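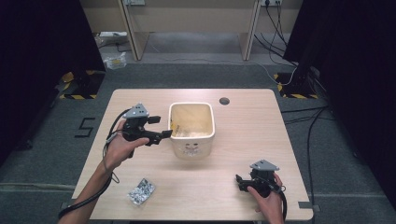

Nolonthorpe gets its own design festival this summer, and the lineup is a treat

By Gerrit Mahlangu
Tuesday, May 24, 2022

The old rope works on the Nolonthorpe waterfront will open its doors next month for the town's first festival of furniture, lighting and ceramics, and the program released this morning is far bigger than I expected. When the idea was first floated in February, the plan was for a single weekend and a handful of tables in the front hall. Now it fills the whole building, the yard behind it and a stretch of the quay - and entry is free on every day except the opening night.

The theme is "Mending," and the designers have taken it in all sorts of directions. Dindix, the lighting studio best known for its paper lanterns, is hanging a canopy of 400 repaired lampshades over the main hall. Each one came from a house in town, and the patches have been left showing. The studio ran two open repair days in the spring to get them all done, and people who gave a shade will find their street name on a small tag sewn inside the rim. I saw a corner of it being put up last week and it already looks wonderful, all those odd pinks and creams and one huge green fringed thing that must have come out of a hotel.

Next door, the furniture makers at Gramum have built a long bench that runs the full length of the spinning floor. It is made from timber taken out of the building during the roof work, so you can sit on the same beams that used to be over your head. Visitors can pick up a block of soft wood, a spoon knife and a quick lesson from the team, and whatever gets carved goes on a shelf at the end for the rest of the festival. Kids over eight are welcome at the carving bench with an adult. Younger ones get clay, and plenty of it.

The part I am most excited about is the Akpalu pavilion out in the yard. Akpalu is a small weaving and dye workshop, and this is its first outdoor commission - a tall, open room with walls of knotted cord that you can walk straight through. The cord was dyed in batches over the winter, starting with a deep rust at the bottom and fading up to almost nothing. When the wind comes off the water the whole thing hums. The workshop says it will stay up through light rain, but will be closed in a gale, so check the board at the gate if the weather looks rough.

There is a lot more tucked into the side rooms. The ceramics show has been moved upstairs to the sorting loft, where the light is better, and the student section has doubled in size now that the college is bringing both of its graduating classes. Look out for the chair race too, in which teams of 3 push a homemade wheeled chair down the quay and back. Entries are still open, and brakes are required this year after the trial run.

Talks run each evening at six in the boiler room. Seats can't be reserved and the room is small, so come early. The opening night party is ticketed, with money from the door going toward a permanent workshop space on the ground floor. The building's appeal has raised enough for the wiring and the new stairs, and the kiln is next on the list.

If you can only manage an hour, go late in the afternoon, start in the yard and work your way in. The lampshades are switched on at dusk. The full program, with a map of the building and bus times from the station, is at the library and the ferry office now.

We use cookies to remember your settings and see which stories are being read. By staying on this site you agree to our cookie policy. Accept | Manage settings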